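Zweiarmiger Aufbau: Startposition der Objekte bei Demonstrationen variieren oder fest lassen?
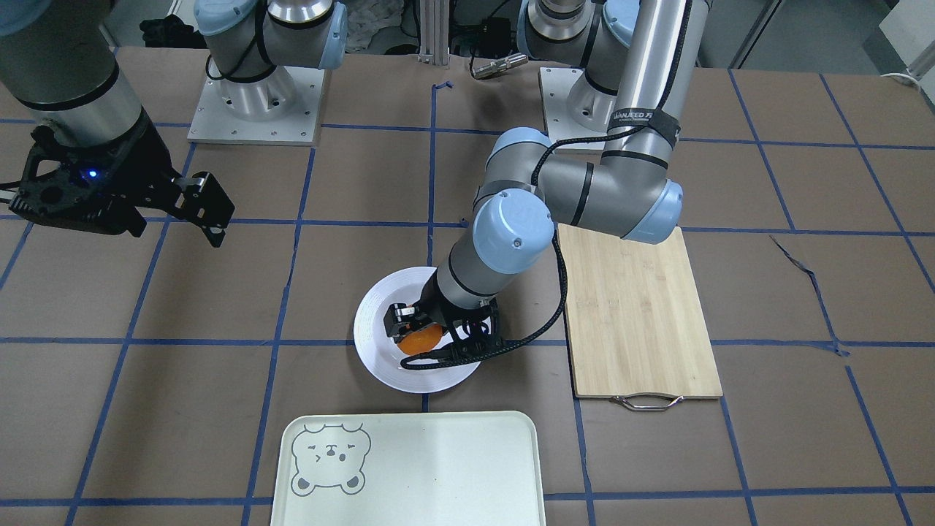 Greifer an der Frucht auf dem Teller, der andere Arm ohne Objekt

Gefragt von Uyên Bạch, Sonntag, 19. Juli 2026

Guten Tag zusammen,
ich nehme für unser Projekt Ekach Demonstrationen per Teleoperation auf. Die Aufgabe ist einfach: Die orange Frucht soll vom weißen Teller auf das Schneidebrett gelegt werden. Auf dem Tisch haben wir mit blauem Klebeband ein Raster geklebt. Bis jetzt habe ich 800 Episoden, und immer steht der Teller an der gleichen Stelle. Das gelernte Modell greift dort gut, aber wenn ich den Teller um ein Feld verschiebe, geht der Greifer daneben. Muss ich alles neu aufnehmen? Und soll der zweite Arm, der nichts tut, in den Daten bleiben? Ich bedanke mich im Voraus.

Chia-hao Yuen
Neu aufnehmen ist nicht nötig. Behalten Sie die alten Episoden und nehmen Sie neue dazu, in welchen der Teller auf verschiedenen Positionen steht. Wir haben in Kerken 12 Positionen benutzt, auch solche, wo der Teller über einer Linie liegt. Wenn er immer genau in der Mitte vom Feld steht, lernt das Modell vielleicht nur die Felder. Drehen Sie auch das Brett manchmal, der Griff muss nicht immer in die gleiche Richtung zeigen. Beim Training haben wir die alten Daten schwächer gewichtet, sonst gewinnt die eine Position.
Den zweiten Arm würde ich drin lassen, mit seinen Gelenkwerten. Aber er soll am Anfang von jeder Episode in der gleichen Haltung sein.

Wilmer Echeverri
bei mir war es die kamera, jemand ist dagegen gestoßen. erst das prüfen

King-fai Fu
Ich stimme Chia-hao zu, eine Ergänzung: Drei Positionen komplett für den Test reservieren und dort nichts aufnehmen. Ich habe das im August vor einem Jahr vergessen und konnte danach nicht sagen, ob das Modell etwas Neues kann. Das Klebeband bitte auch kontrollieren, lose Stücke kleben sonst irgendwann am Greifer.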